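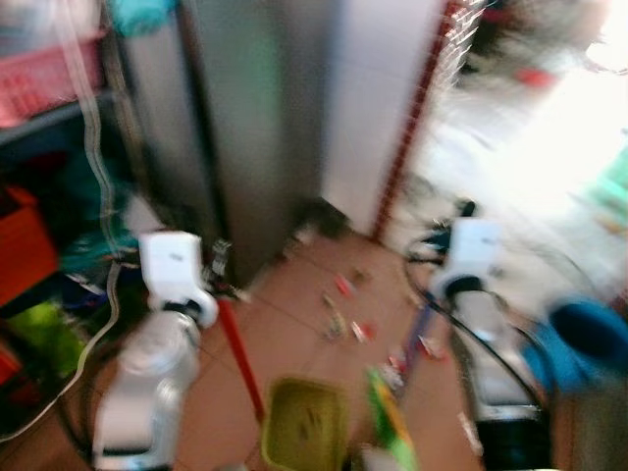

Tiled floor in front of the refrigerator, with storage shelving to the left.

Workshop and Home > Floors > Clearing a tiled storage area

Clearing and cleaning the floor around a refrigerator

Apr 24, 2026 - by Hannelore Brinkmann

The strip of floor in front of a refrigerator collects wrappers and scraps faster than the rest of a room, more so when open shelving stands beside it. The procedure below covers a room with square tiles and thin grout lines. Allow 28 minutes for the floor and longer for the shelves.

What you need

- Broom with soft bristles, and a dustpan with a rubber lip
- Two buckets and a flat mop
- pH-neutral tile cleaner (I use Planard floor concentrate, 18 mL per bucket)
- One empty crate for sorting
- Cable ties or hook-and-loop strips

1. Clear the hanging items first

Work from the top down. Take down any bags or cloths hanging at shelf height and shake them out before the floor is swept. Long cables that hang past the shelves should be coiled and tied above the lowest shelf. A cable that reaches the tiles will catch the broom and hold dust along its length.

2. Sort the lower shelf and the floor below it

Bags pushed in under a crate are the usual source of scraps. Pull everything out to the middle of the room and sort it by use. Baskets go on the upper shelves with light contents only. Crates go at the bottom - heavy items inside, nothing stacked on the rim. Fill the gap between shelving and refrigerator last, or leave it open if the refrigerator manual asks for side clearance.

3. Sweep dry

Start at the wall and sweep toward the doorway. Follow the grout lines in one direction, then cross them. Pick up plastic wrappers by hand, as they slide ahead of the bristles. Do not use water yet. Wet paper scraps stick to grout.

4. Mop

Fill one bucket with cleaner and the other with plain water. Mop one section, rinse the mop, wring it, and go over the section again. Keep water away from the foot of the door frame if it is wood. Let the tiles dry fully before anything goes back.

5. Wipe the refrigerator door

Brushed stainless steel is wiped along the grain with a damp microfibre cloth, then dried. Do the bottom edge last - it picks up mop splash.

Repeat steps 3 and 4 weekly. The shelves can wait until November.

Last updated: correction to the dilution in the supply list, J. Harju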